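Nevell
Home Essays Archive Notes Subscribe Contact

The nameplate should list the energy, and so should the manual

Esben Þorgeirsson

Every electric appliance sold for a kitchen carries a rating plate. It gives a voltage, a frequency and a power in watts. The power figure is the one most people quote when they argue about which appliance is cheaper to run, and it is the wrong figure for that argument. A watt is a rate. A household pays for energy, in kilowatt-hours, and energy is the rate multiplied by the time the element is switched on. The plate gives one factor and leaves out the other.

My position is that small heating appliances should be sold with an energy-per-task figure, measured against a short list of ordinary jobs, and that the figure should be printed in the manual and on the carton. The objections to this are mostly about testing cost. I think they are weak, and I will go through them.

Start with the size of the quantities. A slice-and-a-half habit at breakfast uses very little electricity. In my own log, kept with a plug-in meter in August, one cycle of a two-slot toaster at the middle setting used 56 watt-hours. Doing the same two slices in a countertop oven, from a cold start, used 196. The oven plate showed a higher wattage than the toaster plate, but the ratio of the two wattages did not predict the ratio of the two energies. Most of the gap came from the time the oven spent warming its own walls and the air in the cavity.

Reverse the job and the ranking reverses too. Six slices in the toaster are three cycles, and the second and third run a little shorter on a thermostatically controlled model. Six slices in the oven are one load. I recorded 282 watt-hours for the oven load, counting the extra minutes needed to brown the middle slices. The toaster still came out ahead, by a much smaller margin than before. With something thicker, such as a filled roll, the toaster is not a candidate, and the comparison moves to the full-size oven under the counter, where the small oven wins easily.

None of this is new physics. It is also not information a buyer can get while standing in a shop. The buyer sees two cartons and two power figures and concludes that the smaller number is the thriftier machine. In the case of kettles this is plainly false: a low-power kettle takes longer to boil the same water and loses more heat on the way. People who would never make the mistake with a car engine make it with a kettle because the plate encourages them to.

The first objection is that tasks vary. Bread varies in moisture and thickness, kitchens vary in temperature, and one person's medium is another person's burnt. Ditte Brøndum, who used to run a test bench for small motors, put this to me in a long letter. Her view was that a task figure would carry so wide a tolerance that it would mislead more than a plain wattage. I agree about the tolerance. I disagree about the comparison. A figure that is uncertain by a fifth still separates 56 from 196. The wattage is exact and does not answer the question at all.

The second objection is cost. A manufacturer already measures surface temperatures, leakage current and the behavior of the appliance with a jammed lever. Adding an energy meter to a run that has to be made anyway is a matter of writing down another column. Skarphéðinn Laxdal has argued in these pages that the expense lies in the paperwork and the retesting after each change of supplier. That is a fair point for a heating element and a poor one for a new color of knob. A sensible rule would require retesting only when the element, the insulation or the control is changed.

The third objection is that the sums are too small to matter. On a single breakfast they are. A household that makes toast every day and always uses the larger appliance for two slices will waste the difference every day, and the same household is being told to replace its light bulbs for savings of a similar order. Either small loads are worth reporting or they are not. I would accept a consistent answer in either direction.

There is a related matter of controls. The browning dial on most toasters is a timer with numbers on it that stand for nothing in particular. A three on one model may be a five on another. If the task figure were required, the manufacturer would have to state which dial position it was measured at, and the dial would gain a reference point. Gunhild Egilsson has proposed printing the reference position as a dot on the scale. I support that. It costs a drop of ink.

Standby draw deserves a separate line in the table. A lever toaster with a mechanical latch should draw nothing when idle. A countertop oven with a lit clock draws a little all day, and over a week that can exceed the energy used for baking in a house where the oven is seldom used. My own unit has a clock I have never set. I unplug it now.

One practical difficulty is that the two kinds of appliance are usually kept side by side, and the one with the clearer space in front of it is the one that gets used. A label will not fix that. It may influence what is bought in the first place, and my claim goes no further.

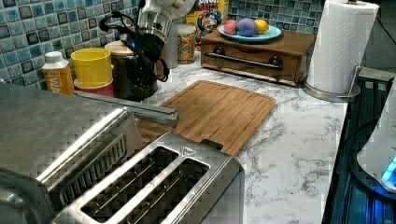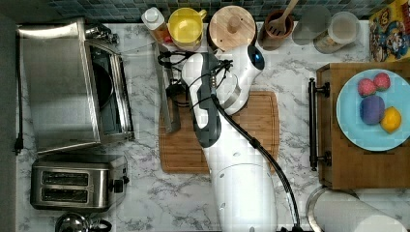

Toaster and larger appliance on one counter.

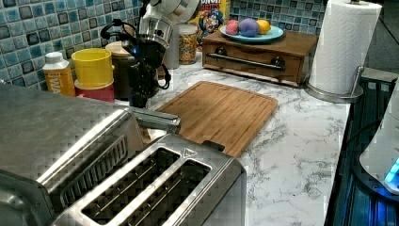 Photos: Nidia Huanca

As for who should write the task list, I would keep it short: two slices from cold, six slices from cold, one frozen portion reheated, one liter of water boiled where the appliance is meant for water. Four rows, one column for energy and one for time. Anyone who wants a longer list can make one after the short list has been in use for a few years and its faults are known.

I would also leave out the letter grades. A grade hides the number, gets rescaled when too many products reach the top of it, and cannot be multiplied by a tariff. Watt-hours can.

This site uses cookies to remember your reading preferences. Accept | Settings

Contact | Copyright Nevell | Back to top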